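Ticket 611 – Label printer skips every few labels after software update
Status: Closed, with reservations
Site: Ndung'u, packing room
Software: Trostus label manager
Supplier support: Kundatum
Opened: October 2, 2024

Problem as reported

The label printer feeds one or more blank labels in the middle of a batch. The job on screen says it completed. The pile of printed labels says otherwise. On a batch of 300 we came up 29 short, and the blank ones were scattered through the roll with no pattern I could find.

The packing room says this began with the last Trostus update. Maybe. The packing room also blamed Trostus in May when the roll had been put in backward, so I am writing down what was checked before anyone rolls anything back.

First reply from Kundatum

Suggested fix: restart the printer, restart the computer, reinstall the driver. I had done the first two before writing to them and said so in the message. Did them again anyway. No change.

Reinstalled the driver. The first 20 labels came out clean and I was told on the phone that this counted as resolved. I asked for the ticket to stay open. The next batch skipped on the fourth label.

Second reply from Kundatum

Suggested that the labels are the wrong type. They are the same labels we have bought all along, from the same supplier, with the same part number on the carton. Support then asked whether the supplier might have changed the stock without changing the number. I can't rule that out, but I notice it's a theory that puts the fault with somebody else.

Measured the labels with a steel ruler. Same height as an old roll from the back of the cupboard. The gap between labels looked the same too, although a ruler is a poor tool for that. Ran the old roll. It skipped as well. I consider the label theory dead, and Kundatum has not raised it again.

Step 1 – Test print without the software

Turned the printer off, held the feed button, turned it on and let it print its own test page. This takes the computer out of the picture entirely. Ran it five times. Two of the five runs had a blank label in them.

So the printer skips with nothing sent to it from Trostus at all. It doesn't prove the update is innocent, as the update may have changed a setting stored inside the printer, but it makes a rollback a lot less attractive. I passed this on to the packing room. It was not a popular finding.

Step 2 – Factory reset and calibration

Wrote down the current settings first (darkness, speed, label size, sensor type). Reset the printer, then ran the calibration from the front panel. It fed several labels, stopped in the right place and showed a green light.

The green light means very little. It was green through every bad batch as well.

After calibration: three test runs clean, the fourth with one blank. Better than before, or just luck. I wouldn't put money on either.

Step 3 – Clean the sensor and roller

The manual says to clean the gap sensor with every roll change. I asked when it was last done and got a shrug. Moved the printer off its shelf so there was room to open the cover all the way, and worked at the big white table with a black tray set out for the small parts.
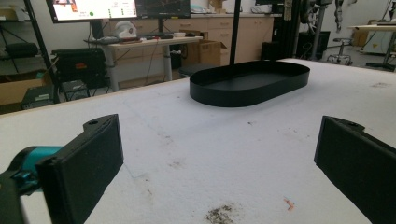

Step 4 – What came out

A strip of label adhesive the length of a fingernail was stuck beside the lower sensor, with paper dust packed against it. I took it off with a swab and alcohol, let the area dry and wiped the roller while turning it by hand. The swabs came away gray for longer than I would like.

Also found that the media guide was loose. It's supposed to hold the roll snugly on one side, and it had enough play for the labels to wander under the sensor as they fed. Tightened the screw. The guide still moves slightly if you push it, so I would call it improved and leave it there.

Calibrated again after putting the covers back on. Calibrating with a dirty sensor, as I did in step 2, was probably a waste of time, and I wish the support script put the cleaning ahead of it.

Step 5 – Full batch

Ran 300 labels from Trostus at normal speed. No blanks. Ran the same batch again with the speed turned up one notch. No blanks. Put the old roll back in and ran it to the end, also clean.

Third reply from Kundatum

Support wrote to say they were glad the driver reinstall had solved the problem. I replied with the results of steps 1 through 5 and asked them to correct their record. They have changed it to "user maintenance," so the software comes off clean and we come off careless. Partly fair.

They also offered a Skillel maintenance plan, which includes a yearly cleaning visit. The sensor clogged in a good deal less than a year, going by what I pulled out of it. Declined for now.

Still open in my view

1. Trostus reported every batch as complete, blanks included. Kundatum says the software only knows what was sent and can't know what was printed. If so, the word on the screen should be "sent." Logged as a feature request, for whatever those are worth.

2. The timing. The packing room is certain the skipping began on the day of the update. I found enough dirt to explain it without any update, but dirt builds up slowly and they describe a sudden start. A loose guide could do that if somebody knocked it while changing a roll. I have no evidence that anybody did.

3. The guide screw. If it works loose again, the part needs replacing. Mark the screw head with paint pen at the next roll change so we can see whether it has turned.

Instructions for the packing room

Wipe the sensor and roller at every roll change. Swabs and alcohol are in the drawer under the printer. Count the last sheet of each batch against the order before it goes out, whatever the screen says.

If blanks come back, don't restart anything. Leave the roll where it is, note the label number and reopen this ticket.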